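Skidanent progress report, second milestone
Friday, October 8, 2021
To: Marwan Qudah, Markard Games Fund

Hi Marwan,

Second report, and a much happier one than the grumpy thing I sent you in February! Short version: the game is playable from the title screen to the end of the third region, the save system finally behaves, and I'm over the worst of the engine move. Longer version follows, because your form asks for one.

Where the build is at

Skidanent now has 71 rooms you can walk through without falling out of the world. The plan you signed off on has 100, so we're a bit behind where I wanted to be, but the missing ones are mostly connecting tunnels and they go quickly once the art is locked. The lighthouse region got rebuilt from scratch (sorry, I know you liked the old one) and it plays far better with the shorter staircase. Fewer people get lost, and the ones who do get lost seem to enjoy it.

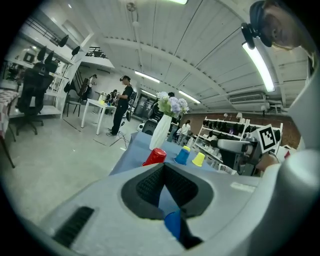
The engine move

We've shifted everything over to Yook, and it ate five weeks instead of three. Most of that was the grappling rope. In the old engine the rope was a cheat, just a line drawn between two points, and Yook wanted real physics on it or nothing. I fought it for a while, then gave in, and the rope is now my favourite thing in the game. You can swing wide around a corner and catch a ledge you can't even see yet. It does still jitter on older laptops, and I've set aside next week for that.

Loading between regions used to take long enough to make a cuppa. It's now a couple of seconds on my own machine, and I haven't had a crash on a region change since the last patch.
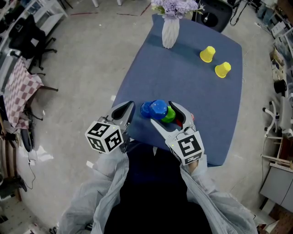

I should mention the sound too. All the footsteps are in, and so is the wind, and the music for the first two regions is final. The third region is running on placeholder tracks that I wrote at one in the morning, and it shows.

Playtesting

We sent the demo out to 200 players through Trurkix and got 3143 separate comments back, which took me a whole fortnight to read (I did read them all, promise). The boss at the bottom of the well came up again and again. His second phase has an attack with hardly any warning, and a fair few people quit right there. I've given him a longer wind-up and moved the checkpoint to the door, so you're back in the fight almost straight away. I don't want to make him easy, I just want the loss to feel like your own fault.

The other big one was the map, and on that the testers were a lot less polite.
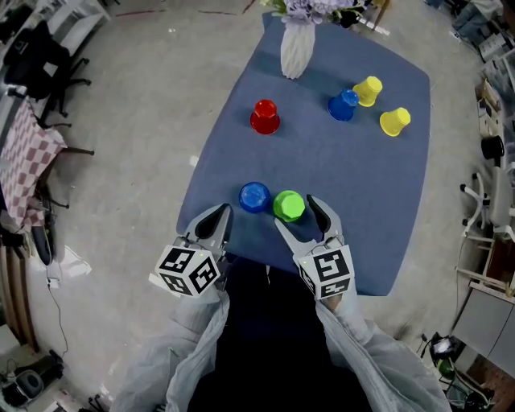

Marwan Qudah: Thanks for this, good read. Could you give me a bit more on the map before I pass it up the line? I'd also like to know whether the colour-blind options are still in for the next milestone.

Sure thing. The map showed every room as the same grey box, so testers couldn't tell a shop from a dead end. The new one has icons and lets you drop your own markers, and it goes into the next build. The colour-blind options are still in. The menus are done, and the coloured door locks are getting symbols as well.

Money is on track, apart from the extra two weeks of programming, which I've covered out of the travel line. The third region's music is the next invoice you'll see from me.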